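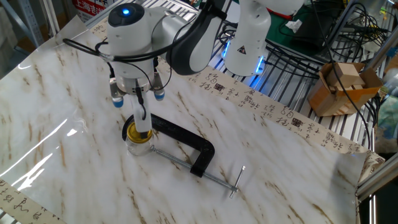 图1 机械臂末端工具压在玻璃罐的金色旋盖上，罐子靠着一只平放的黑色C形夹

第六讲 协作工位的规范：写了什么，没写什么
主讲：Domnica Ursu 习题课：Mahnaz Mahmoudi

一、先谈“协作”两个字

ISO 10218和ISO/TS 15066大家课前应该翻过。多数同学翻完留下的印象是：买了协作机械臂，就不用围栏了。标准没有这么说。评估的对象是整个应用，包括末端工具、工件、夹具、台面和走线。臂体有力限制功能，只说明臂体。换上一根细长的工具，接触面积变小，同样的力压强就上去了，厂家宣传册里很少算这笔账。

Skendov的工位手册共90页，讲风险评估的只有3页，其中一页是签字栏。我对签字栏没有意见，可是签了字的表格我见过太多，评估日期比夹具图纸还早的也见过。

二、对着图1看几条

1. 工件定位。罐子挨着C形夹，夹子本身平放在台面上。“挨着”算不算“固定”？旋盖作业要传递扭矩，请写出扭矩从哪里进、从哪里出。写不出来，就不要在表里勾“已固定”。

2. 台面。大理石纹的亮面垫纸，右侧和下侧边缘有卷翘，左侧反光明显。手册只要求“台面平整清洁”，这句话等于没写。反光对视觉定位有没有影响，要拿数据说话；卷边会不会被工具带起来，要在路径上逐点查。

3. 线缆。臂体左侧有一圈垂下来的黑线，右后方的线缆成团搭在金属格栅上。检查时让手臂走完全部关节行程，只在工作姿态下看一眼不算检查。

4. 相邻设备。后面还有一台白色机械臂，底座亮着蓝色光圈。蓝光表示什么，各家定义不同，请查该型号的说明书，别凭颜色猜。两台臂的空间是否重叠、急停是否联动，应当在评估表里各占一行。

5. 警示贴。后面那台臂上有黄黑三角标。贴纸属于使用信息，在风险减小的顺序里排最后。拿它顶替前两步的，作业一律退回。

三、关于“最佳实践”

Dekness的内部指南建议每项任务试运行100次，无异常即可放行。100次从哪来的？我二月写信问过，回信说是“行业惯例”。Matei组的记录里，有一次夹持松脱出现在第735次循环。一个案例推翻不了什么，但足够让人追问那个整数。

Flernetti的检查单稍好，每条后面留了“依据”一栏。缺点是允许填“经验”。

四、作业（11月20日，星期二，课前交）

就图1的工位写一份危险识别表，每行包括：危险源、可能的接触部位、现有措施、依据。图上看不出来的项目写“待现场确认”，不许推测。依据栏不接受“经验”和“惯例”。表格格式问题找Mahmoudi，截止时间不延。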